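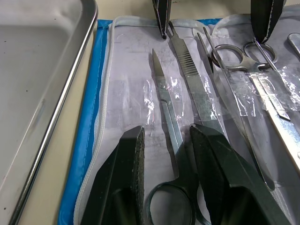

How many demonstrations does a task need before a first training run is worth the machine time?

300 per task, if the start positions are varied. With fixed start positions the number hardly matters, and the policy will fail as soon as a tool is moved.

Longer reply below, with Aarti's message quoted where it applies.

On 22 July 2022, Aarti Pandey wrote:
> We are setting up teleoperated collection for instrument handling and
> simple suturing on a pad. Two arms, wrist cameras and one overhead view.
> Ilari wants to record everything as one long task, from picking up the
> instruments to the last stitch. I would rather split it. Has anyone on
> the list compared the two?

We did, on the Dukach set. The first batch was recorded as one long task, 800 episodes. 794 passed the file check. The six that failed had gaps in one wrist stream and were deleted. The trained policy handled the pickup tolerably and did nothing useful after it. Operators had paused at different points for different lengths of time, and the policy learned the pauses.

The second batch was split in three: take an instrument out, hand it over, work on the pad. Nyokabi wrote the cut rules and Paavo recorded most of the episodes. Split tasks are easier to label and much easier to throw away when something is wrong.

> How do you handle metal on metal? Our depth data over the tray is
> close to useless.

So is ours. We dropped depth for the tray and kept color from the wrist. The polished rim gives bright and dark bands that shift with every small change of angle, and the clear strips over the tools in the case give sharp white reflections of their own. Don't mask any of it out. We tried masking in December, and the masked model was worse at the pivot end of the scissors, where the plastic crosses.

> What does your episode order look like on the pad task?

As follows. The step names are the ones in the Halonen label file.

1. Reset. Arms to the home pose, jaws open, pad on its mat. The operator moves the instruments in the tray by hand between episodes. Angles should differ. Do not line the tools up.

2. Start both streams and wait for the sync mark before touching the controls. Episodes with movement ahead of the mark are rejected by the script.

3. Pad work. One arm holds the instrument over the pad and the other takes the thread. Keep the idle jaws open and near the pad edge. Record slow episodes as well as fast ones and put the speed in the label. The clutter along the back wall (cup, glass, markers, toy car) stays on the table and gets rearranged between blocks.

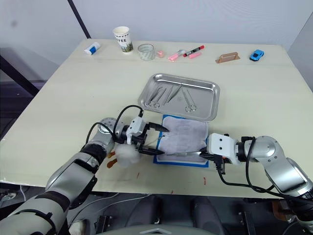
4. Stop and label. Labels are success, partial or fail, entered before the next reset. Partial means the thread was held but the stitch was not completed. Do not fix labels later from memory. If the operator is unsure, enter partial and add a note.

5. Check. Every 128 episodes, replay a few at random with both views side by side. Look for clock drift first, then for jaws that close earlier in the log than in the video.

> Do you keep failed episodes?

Yes, in a separate folder. They are not used for the imitation loss. Violeta uses them to train the success classifier, and it needs more failures than a careful operator will produce, so don't ask people to be more careful.

> Any objection to Rerex for storage?

No objection to the format. Write one file per episode and leave compression off while recording. On our machine the compressed writer fell behind with three cameras, and the missing pictures did not show up in the log. The timestamps looked regular because they were assigned at write time. Take them at capture.

One open point on our side. The Zorkow controller reports jaw opening as a fraction of full travel, and the zero moves after a finger change. We recalibrate by hand and write the offset in the episode header. If your group has a cleaner way, please post it to the list and not only to me.

The label file and the cut rules are in the shared folder under "pad". Version 3 is the current one. Version 2 has the home pose wrong for the left arm.

Paavo Keskinen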